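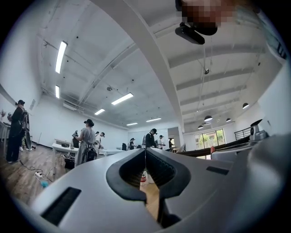 Wasilewska, demonstration lead, Bandgate project
Notebook, 8/25/26

First full session with everybody out on the floor at the same time, and wow, what a difference from May! Back then we had one gripper and a queue. Now people are spread from the tables to the back wall, and you can stand in the doorway and hear three different tasks being argued over.

Task for the morning was "reach, close, lift, set down," by hand with the grippers. Target was 200 clean demonstrations for Praven (our training run, for anyone reading this later). We're at 494 total now counting the May set, so I'm happy. Really happy.

Things I want to remember:

New pads on the big gripper. The dark gray rubber ones with the V in the middle. They meet along a straight seam and I can sight through the notch at whatever I'm going for, even something as small as a bottle across the floor. I started lining up my approach that way without thinking and my paths got much smoother. Try it, everybody.

The small black gripper is a totally different animal. You can lift it up in one hand and reach out over the table with it, and you don't get tired nearly as fast. But people move it quicker, so the approach gets rushed. I asked for a slow count of 4 before closing and the afternoon takes looked better on playback. Still a bit jerky at the release.

Start pose. We keep forgetting it! Gripper open, held still, then go. I threw out 10 takes for this alone and two of them were mine.

Cables. Power strip is on the floor by the tables with the black leads running off it, and I walked a wide loop around it all day. Want to run it along the wall side before next time. Also the stuff under the white table needs a proper shelf.

Light is good in here. Ceiling fixtures plus the hanging lamps on the window side, and the trees outside didn't seem to throw off tracking the way I feared. I'd like to do one late session to compare, window dark, same task, same people if they're up for it.

Replay on the Prostau arm: ran a handful of the May demos after lunch. It picked up the block on the first try and I may have shouted. Second try it closed early, about a finger's width short. Same early close shows up in the fast takes, so I suspect we taught it that ourselves.

To do: relabel the rushed takes, move the power strip, write START POSE on tape and stick it to both tables, spare pads (order two sets, the left half is the one that wears).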